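Licence exam: name on admission slip does not match ID
Posted by Pylyp Zinchenko, October 21, 2022

I am registered for the interior design licensing paper at the Plelville centre. My admission slip shows my first name and surname in the wrong order. My passport has them correctly. The slip says corrections close 4 working days before the exam, and I have already missed that. Will I be turned away, and will the result be published under the wrong name?

Alžběta Holub
You will not normally be turned away for a reversed name if the candidate number and date of birth agree with your passport. Bring the slip, the passport and 2 photocopies of the photo page. Ask the room supervisor for a discrepancy form before the papers are handed out. The result list is built from the registration record, so the form has to be processed before the list is released. If it is not, you will appear under the wrong surname and the licence will be printed that way too. Reprinting is a separate application. 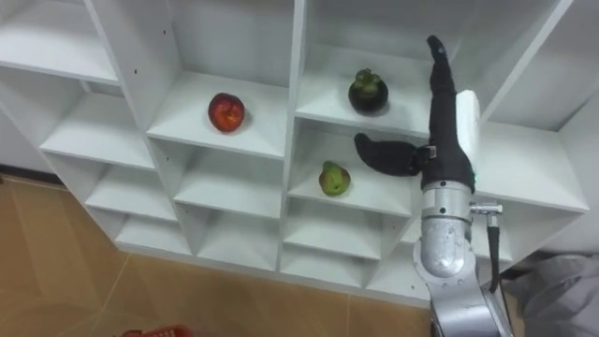 Sreekumar Rai wrote that the Flondinell centre would not issue the form on the day and sent him to the registration desk instead, where he queued for 66 minutes. Get there early.

Karthikeyan Nair
Same thing happened to my cousin and she passed. Just search the list by candidate number.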